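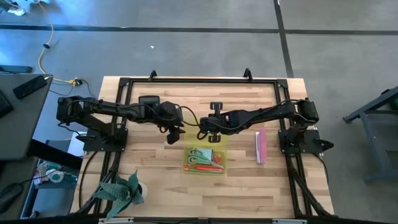

Step 2: Oil the worktop

Sand the butcher block along the grain, then wipe off all dust with a barely damp cloth. Leave it to dry fully before oiling.

Pour a little food-safe mineral oil on to a lint-free rag and spread it thinly, end grain first -- it soaks up the most. Wait 30 minutes. Buff off whatever remains on the surface.

Apply 2 further coats, a day apart. Lay used rags flat outdoors to dry before binning them.

Recoat each May, or sooner if water stops beading.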